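A new (old) brain for the workstation

3/8/20

I have been putting this off since May last year and I finally did it this weekend – the processor swap! The old workstation under my desk has been a champ, but it was wheezing through every export and I'd been eyeing off a second-hand chip with more cores for ages. Got it for $377 including postage, from a seller called Trummer who wrapped it like a wedding present. Very happy with that.

Getting the old one out was the part I was dreading. The cooler had been sitting there for years and I had visions of ripping the whole thing out of the board. My mate Balthasar Kaufmann told me to run something heavy for 20 minutes first so the paste softens, then shut down, pull the plug and twist gently. Worked a treat! The cooler came off with a little sucking noise and I did a small dance in the study.

Then it's load plate up, chip out, and have a good look at everything before you go any further.

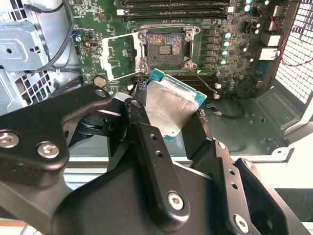

Processor and open socket. Still a smear of old paste on the lid.

I know some people find this stuff boring but I could look at a bare socket all day. All those tiny coppery contacts, and every one of them has to be right! Hold the chip by its edges and please don't go poking around in there with a cloth. I keep my sleeves rolled up as well, having once caught a jumper on a socket (an expensive jumper, in the end).

For cleaning the lid I use isopropyl and coffee filters, which don't leave fluff everywhere like paper towel does. Wipe, fold, wipe again, until the grey stops coming off. New paste is a pea-sized blob in the middle, then the cooler goes straight down and the screws get done up diagonally, a few turns each.

First boot sat on a black screen for what felt like a week, then up came the BIOS with the right name and the right number of cores. What a feeling! A video export that used to take 26 minutes is now done before the kettle's boiled and the tea's poured.

Next up is the dust situation in the front fans, and I'm still tossing up whether to add more memory while I've got the side panel off.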